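El obrador compartido de Vesitari estrena fregadero (y ya era hora)

5 de abril de 2021

Los que pasáis a menudo por el local de Vesitari ya lo sabéis, porque llevamos semanas dando la lata con el tema: la cocina común vuelve a estar abierta. Yo me acerqué esta mañana, en principio a dejar unas cajas, y acabé quedándome casi una hora de charla junto al fregadero. ¡Qué le voy a hacer, me gustan los grifos!

El antiguo era bajito y no cabía debajo una olla en condiciones. El nuevo es otra cosa: oscuro, con acabado tipo bronce y brillo, de cuello largo y cilíndrico, con una maneta curva que sale de la base casi como un ala. Al lado siguen las tablas de madera, la grande de color miel y la estrecha, más rojiza, que es la que yo uso para el pan. 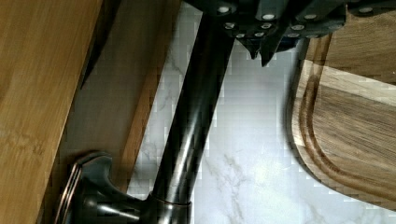
Lo que ha costado

La obra ha salido por unos 700 euros, con el grifo, los desagües y la mano de obra de Gover, que son los mismos que nos arreglaron la persiana el año pasado. Tardaron cinco días — uno más de lo previsto, por una junta que llegó equivocada — y dejaron todo recogido. El dinero viene de la cuota de los 13 grupos que usan la cocina, así que no habrá derrama ni subida en abril.

La encimera se queda como estaba, y me alegro un montón. Es de mármol blanco con vetas grises, y hubo quien propuso cambiarla por algo más sufrido. A mí me parece lo más bonito del local, qué queréis que os diga. Eso sí, con el limón y el vinagre hay que andar con cuidado: si se derrama algo, se pasa un paño enseguida.

Los turnos de tarde vuelven esta misma semana. Empieza el taller de masas de Darna, que se había quedado a medias, y después entra Ngcobo con sus conservas (ya he pedido que me guarden un bote de las de pimiento). Para reservar hueco basta con apuntarse en la hoja de la entrada, con un máximo de cinco personas por turno.

Y una petición mía, ya que estoy: las tablas se secan antes de dejarlas apoyadas, que la madera sufre, y el estropajo verde no se acerca al grifo.
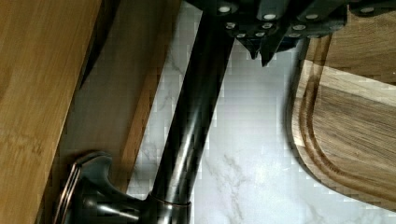
El grifo nuevo, con el mármol de siempre y las tablas al lado.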